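How a gripper learns to pick up a jacket

On June 17, 2023 the robotics workshop at Flallow held its open day. One of the stands was about clothes. Visitors could hold a gripper, try it on a garment and find out how a machine is taught to do the same.

A gripper is the part of a robot that takes hold of things. The simplest kind has two fingers that move together and apart. It has no palm and no thumb. A person can carry a gripper by hand and do a job with it, while a small camera records each movement. A computer then studies the recordings. One job may need 2000 of them.
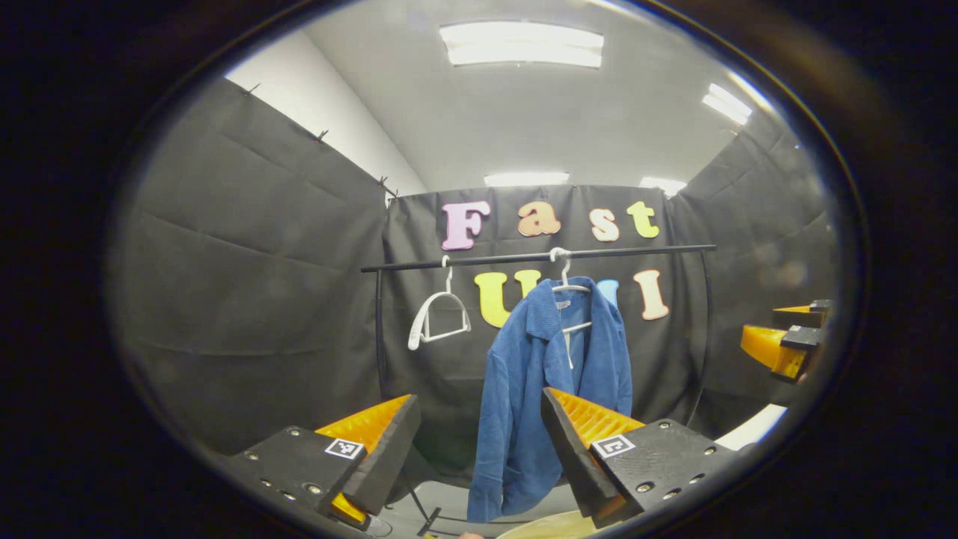 Clothes are difficult for robots. A box keeps its shape when it is lifted, but cloth bends, folds and slides. The computer cannot store one fixed shape for a shirt or a coat. A blue jacket on a hanger, for instance, may hang a little crooked, with its collar pulled to one side and its sleeves pointing straight down. The fingers must be lined up with the cloth before they close. The orange pads on the inside of the fingers have ridges. Ridges help a pad to grip. The black-and-white squares on the fingers are markers. A computer can find a marker like this in a picture and work out where the finger is.

The team from Bukummont explained the steps in order. First, the fingers open. Next, they move to either side of the cloth. Then they close, and the gripper moves away slowly. If the cloth slips, the recording is kept and labelled as a miss.

Children aged seven and over could take a turn. Each turn lasted 100 seconds. The stand will be at Homstead in August, with towels added to the jobs.

Words to know
Gripper: the part of a robot that holds things.
Marker: a printed pattern that a computer can find easily.
Recording: the pictures and movements saved from one try.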